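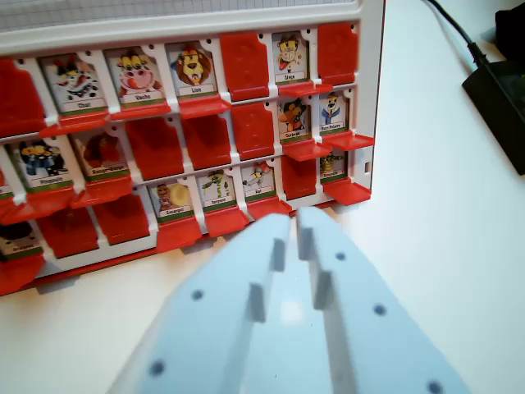
How to play the animal guessing game in French

The rules are the same as for the English version. Each player picks a secret animal, and the other player asks yes-or-no questions until only one card is left showing. Our set has French labels on the cards, so we use it for beginner practice. A game fits easily into the end of a lesson.

Before you start

Set the boards on a flat table, back to back, with all the doors down so every animal can be seen. Read the names out loud once. Most learners already know Chat, Vache and Lion. Spend more time on Singe (monkey), Corbeau (crow) and Ours Polaire (polar bear). Pingouin sounds close to the English word, but the ending is nasal.

Playing a round

1. Each player chooses a secret animal and writes its name on a slip of paper.

2. The first player asks one question. Beginners can stick to "Est-ce que ton animal a...?" and "Est-ce que ton animal est...?"

3. The other player answers "oui" or "non" and nothing else.

4. The first player flips up the red door on every animal that is ruled out. If the answer to "Est-ce que ton animal vole?" is "oui," the lion and the cow both get covered.

5. Take turns. A player who wants to guess says "C'est le lion?" or "C'est la vache?" A wrong guess loses the game.

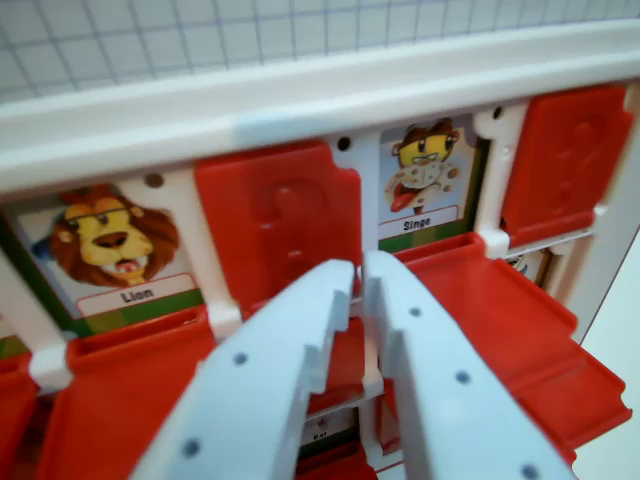

Push each door from its top edge until it stands up by itself. Go slowly if the hinge feels stiff. Leave the cards in their slots while you do this.

For a harder game, ban questions about color. Fitzgerald Nakamura's group in Gondeleck also asks for a full sentence in every answer, such as "Non, mon animal ne vole pas." Allow extra time for that version.

When you finish, fold all the doors down again and put the paper slips in the recycling.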